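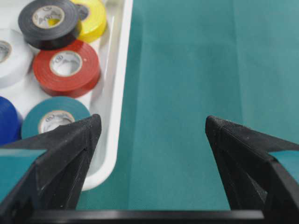
The Brondumano tape-sorting cell is a small tabletop robot station, and most of what has been written about it concerns its upkeep. It was set up in September by Struan Cowie and Greer Cruickshank at the Bristanel workshop, where it handles rolls of electrical tape laid flat in a white plastic tray on a teal cloth. The pointed black fingers gather a fair bit of pale dust, so they get a gentle brush before each run - a soft paintbrush does very nicely.

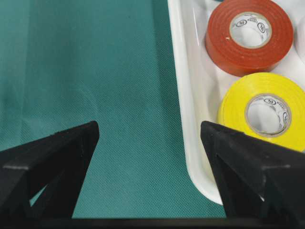
Setting up begins with the cloth, which should be smoothed and clipped down, and then the tray, which goes to one side or the other depending on the job. The fingers are opened wide and checked to see that their tips sit level.

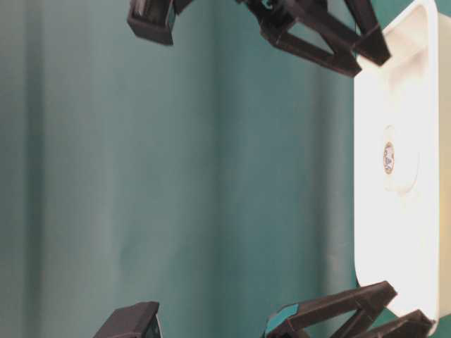 Every 800 cycles the screws are gone over by hand, and at 2000 the finger joints are taken apart, wiped and put back together. Senga Moffat, who wrote the care notes, liked to allow a whole unhurried morning for this.
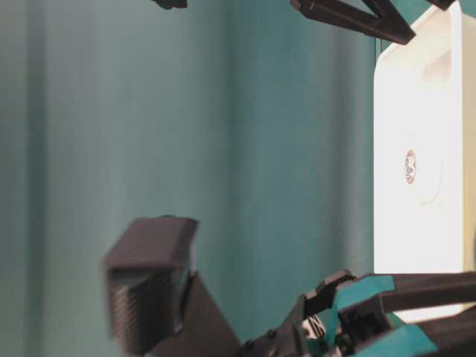 Teal plates and black joints of the gripper linkage, lower right.

Spare fingers are kept in the Mowat cabinet, 12 to a box.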